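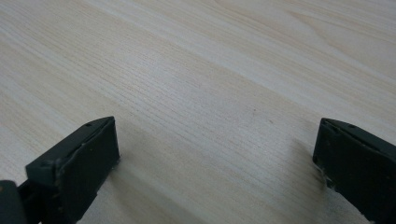
Figure 1. Gripper fingers open over the table, pads facing inward.

Pad Care on the Hand-Held Gripper
Project report, 11/21/18
Szabolcs Lengyel and Živko Dimitrov

1. Purpose

Our group was given the Kema hand-held gripper and asked to write a care routine for it. The job covered the two fingers, the pads and the linkage. The wrist camera and its software belonged to the Timura group and are left out of this report.

2. Condition of the pads

The pads are wearing from the edges in. In Figure 1 the lower right corner of the left pad is frayed or chipped, and the right pad has a thin lighter line down its inner edge where the material is worn or peeling. We found no wear in the middle of either face that we could feel with a fingernail.

The last pad change in the logbook is from July. The log shows 193 grasps on the first sheet and 156 on the second, and then the entries stop, so we can't say how many grasps the pads have done. Our target for a new set is 1,000.

3. Routine

Before a session, open the fingers all the way and wipe both pads with a damp lint-free cloth. Let them dry. Run a fingernail along each edge – if it catches and lifts the pad, mark the set for replacement.

To replace a pad, take the finger off first. We tried peeling one in place and bent the linkage slightly. Scrape off the old glue with a plastic blade, press the new pad on and leave it clamped overnight.

4. Open items

Živko is still waiting on a price for pad sheet from Skevo. The grasp log needs a column for which pad set is fitted.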